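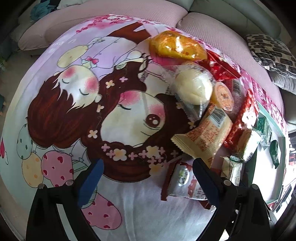 Printed blanket on a pink sofa, with throw pillows.

Clonitz Fabric Care Concentrate, 400 ml
By Cherkaoui Home

In stock. Ships from the Trornolside warehouse, weekdays only.

Liquid wash for printed throws, pillow covers, kids blankets, sofa covers that come off. One bottle, 10 loads. Cap doubles as the measure – fill to the line, no more.

Made for prints. Regular detergent can be rough on them, colors go chalky after a few months. This one has no bleach, no brighteners, no softener mixed in. Light scent, sort of green tea. Unscented version is back in December.

How to use
Shake out the blanket first. Turn printed side in if you can. Cold wash, gentle cycle, one cap. Big fleece throws get their own load, don't stuff the drum. Low spin. Hang or lay flat, or tumble on low if the care label says OK. No iron on the print!

Hand wash: half a cap in a full sink, ten minutes, rinse till the water runs clear. Don't wring.

Not for wool, silk, leather, or anything marked dry clean only. Fixed upholstery – no, get the Nonberg foam instead, same shelf, different cap color. Always try a hidden corner frist.

Sizes
400 ml bottle
2000 ml refill pouch
3000 ml jug (laundromats, daycares, etc. – email for pricing)

The pouch pours straight into the old bottle, funnel not included. A few people asked about the pump for the jug. Its coming, no date yet.

Questions we get
Septic safe? Yes.
Front loaders? Yes, low suds. Use the drawer, not the drum.
Will it bring back a faded print? No. Nothing will.
Crayon? Sometimes. Dab it on neat, wait five minutes, then wash. Ink, no.
Can I mix it with softener? Please don't, it leaves a film on fleece.

Returns
Sealed bottles only, 30 days. If the cap leaked in shipping send a photo to Taha Helmy at the order desk and we'll send another one, no need to mail back the sticky one. Wholesale goes to Fouad Benmoussa.

Page updated Wednesday, June 9, 2021. Old label and new label are the same formula, we're still using up the old ones.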